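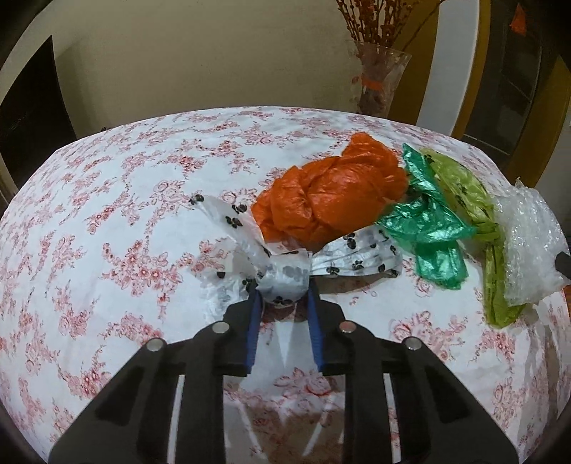

Knotted plastic bag with a paw print pattern.

How to Prepare a Site Plan for a Temporary Outdoor Artwork

By Montri Pongsiri
June 21, 2018

A site plan is the drawing that the exhibition office, the parks department and the installation crew all work from. It shows where the work stands, how it gets there and how the public moves past it. The steps below apply to freestanding works on grass, gravel or paving. Works fixed to a building need a different drawing and are not covered.

Before you start

You need the base dimensions of the work, its total weight, and a property map of the site at a known scale. The parks department can usually supply the map as a PDF. Aerial views from online maps are useful for checking tree cover but should not be used for measuring.

Step 1. Set the reference points

Choose 2 fixed points that will still be there on installation day, such as a hydrant and the corner of a permanent wall. Benches and trash cans get moved and are not suitable. Measure the distance between the points twice with a steel tape. Enter both readings in the notes block and draw the baseline between them.

Step 2. Locate the work

Measure from each reference point to each corner of the base. For a round base, measure to the center and give the radius. Mark the front of the work with an arrow. Crews have set pieces down backward when the arrow was missing, and a second crane visit is charged at the full rate.

Step 3. Show the ground

Note the surface type and the slope. If the slope under the base is more than 4 percent, attach a leveling detail. Mark all irrigation heads, valve boxes and buried lines within 12 feet of the base. Request a utility locate for any stake or anchor that goes into the ground – shallow anchors included.

Step 4. Draw the delivery route

Draw the route from the street to the base as a dashed line. Give the width of the narrowest gate and the height of the lowest branch or wire. Show where the truck stands while unloading. If the route crosses turf, show the ground mats and state how long they will stay down.

Our test drawing for this page was a steel piece called Torkel, sited on the lawn at Sustby. The first version ran the route through the east gate, which was wide enough for the truck but not for its open side panels. Revision B moved the route to the service drive. 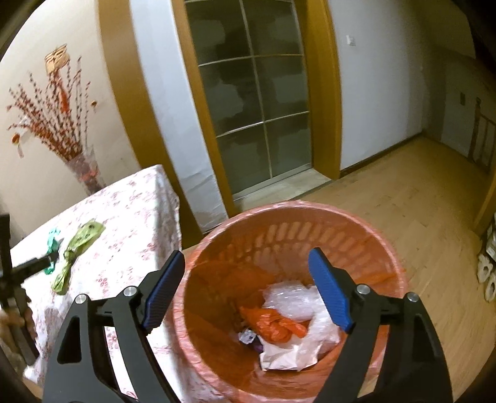

Wastebasket with a pink liner.

Step 5. Mark public access

Show the path visitors will use and keep it clear of guy wires, cable covers and the swing of any moving part. If the work can be touched or entered, say so on the drawing. Lighting and power need their own layer. Label each circuit with its source and load.

Step 6. Fill in the title block

Include the title of the work, the artist, the site name, the scale, a north arrow and the revision letter. Put a phone number for the person on site, as office lines go unanswered during evening installs.

File format

Submit one PDF at 17 by 11 inches, landscape, with fonts embedded. Name the file with the site first, then the title, then the revision letter: Sustby_Torkel_B.pdf. Keep the editable file. Sites assigned in January are often shifted by a few feet once the ground thaws, and the plan will have to be reissued with a new letter.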